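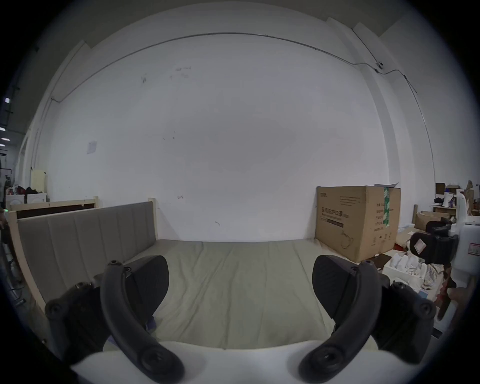

Prumgate, February

Sunday night, and my feet are up on a chair as I write this, which is where they should have been hours ago. Vinh drove me home because the last bus had gone, and he talked about screws the whole way, bless him. I had every intention of going straight to bed. Then I remembered that I promised myself I would keep this diary going until the end of the project, so I have made tea and here I am.

We are finally on the bed task. I say finally because for so long it was cups, cups, cups, and I think if I had been asked to pick up one more cup I would have taken up knitting and left the club for good. The bed is a proper full-size one with a wooden frame and a gray padded headboard, and after all that tabletop work it feels enormous. You stand there with the gripper in your hand and the mattress just goes on and on toward the wall. Yến says we'll get used to it. Yến got used to it in one afternoon, so she would say that.

The plan (Rosario's plan, though he lets us argue with it) is that each of us learns to straighten a sheet, fold back a corner and set down a pillow, all with the two fingers of the gripper and no cheating with the other hand. I cheat. I don't mean to! My left hand simply floats out to help, the way it has helped me make every bed since I was a little girl, and then Nhi calls out "Hand!" in that cheerful voice and I have to start over. By the end of the day I was keeping it in my pocket.

We need 3000 good runs before the spring showing, and the club has five weeks left to get them. I try not to do the arithmetic. Cúc does it for all of us, on the back of her notebook, and she turned the notebook face down when she saw me looking, so I suppose that tells me enough. Still, she was in a good mood today. She has named the gripper Undex, after some villain in a comic she read in middle school, and now even Rosario calls it that, very seriously, when he is asking who had it last.

Vinh and I had a small disagreement about the fingers. He wants them a touch tighter, and he is probably right, but I had only just learned how they close and I didn't want to learn it again. I have been thinking about it since, and I was a bit short with him. He didn't seem to mind – he offered me half his sandwich right afterward, and then there was the ride home. I'll tell him on Tuesday, or whenever I next see him, that he can tighten whatever he likes.

What I did enjoy was the quiet stretch after lunch. The others were going over the morning's runs, and I had the bed to myself for practice. I went slowly, much more slowly than anyone would want in a finished run, and noticed how much I do when I smooth something out at home. I pull, I let go a little, I pull again from another spot. My hands have known that for years and never mentioned it to me. I tried to explain this to Rosario and got rather carried away, and he listened to the whole thing and then asked me to write it up for the project report. So now I have homework. Four pages, he said, and he'd like some of it to be about grip, since everyone else is avoiding that section.

Mama called while I was taking off my shoes, and she wanted to know if the robot could come and do her beds when we're finished. I told her it would need a good deal more schooling first. She said so did I at that age.

I must remember to bring the softer pillow next time, the one from the hall closet, and to give Nhi back her sweater.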